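The Towel That Was Never Meant to Dry Anything

The first souvenir tea towel I ever owned had a map of a coastline on it, and for eleven months I used it to dry plates. It was terrible at the job. Water slid across the printed ink and pooled at the hem, and I would finish each evening with damp hands and a damp map. I assumed I had bought a bad one.

I have since bought a great many more, and I can report that they are nearly all like that. The printed cloth, sold in museum shops and garden centers and at the end of every guided tour, is a product in which drying has become a rumor. The people who make them know it. The people who buy them mostly know it too, and fold them into drawers, where they stay until somebody moves house.

So I was wary when the new wave of patterned kitchen cloth began turning up in shops with serious prices and serious talk. Ornix, which sells a line of bordered squares and towels, describes its goods as "working linens for the considered kitchen." Plivance prefers "heritage utility." I asked a woman on the Plivance stand at a trade show in March what heritage the utility came from. She said it was more of a feeling.

Some of it is lovely, I will give them that. The fashion at the moment is for blue and white, with a plain middle and a border so busy it seems to be trying to get away from the rest of the cloth. Leaves, lattices, petals in pairs. It borrows from tiles and from dinner plates, and it flatters almost any kitchen you hang it in. My complaint is with the claims.

Sun-ja Ha has been folding cloth for a living for 31 years, first in a hotel laundry and now in a small shop where she repairs and sells table linen. She has no patience with the word "considered." When I brought her a bag of my purchases on a Thursday morning, she tipped them onto the counter and sorted them into two piles without reading a single label. One pile was for use. The other was for looking at. The second pile was much the taller.

Her method is to pinch a corner between finger and thumb and let the rest hang. A cloth that drops in soft folds has some give in it and will probably take up water once it has been washed a few times. One that sticks out like a menu has been dressed with something at the factory, and washing may or may not shift it. 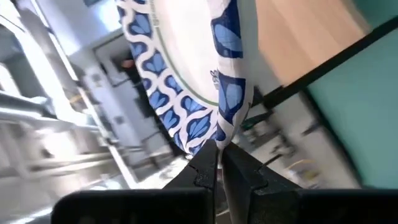 I asked whether a heavy printed border made any difference. It does, she said, and rarely a good one. A border that is mostly ink is a border that mostly sits on top of the water, and the blank middle ends up doing all the drying. She also dislikes the way most of us fold these things, lengthwise and then lengthwise again, to show off the pattern over an oven rail. The crease lands in the same place every time. On old napkins she can find the fold with her eyes shut, and that is where they go first.

Her own advice is dull and cheap. Wash a new cloth three times before you trust it with a glass. Skip the fabric softener. Fold in thirds one week and in half the next. Iron the borders from the back, if you iron at all, and she suspects you don't.

The makers have answers to some of this. Unico told me that its printing had improved a great deal and that its cloths were tested through 3000 folds. I asked whether anyone had tested them on a wet saucepan. The reply, when it came, was about folds again. Kong, the smallest of the firms I wrote to, was more candid: its bestselling design has sold 1652 pieces, and the owner believes most of them are on walls.

I find I like that answer better than any of the brochures. A cloth on a wall is doing something, and there's no shame in a nice blue border over the stove. What grates is paying for absorbency and getting a poster. If the label says tea towel, I think it should be able to face a colander.

Back home I ran my own trial, which was not scientific. I dried the supper dishes with a different cloth each night and kept notes on the fridge. The Ornix towel managed four plates and a jug before it gave up. The Plivance one smeared the first wine glass and was retired to the bread basket, where it looks wonderful. The winner was a gray thing with no pattern at all, bought at a hardware store, with a scorch mark near one end.

The map of the coastline is still in the drawer. I took it to Sun-ja on my second visit, and she pinched the corner, let it drop and put it on the tall pile.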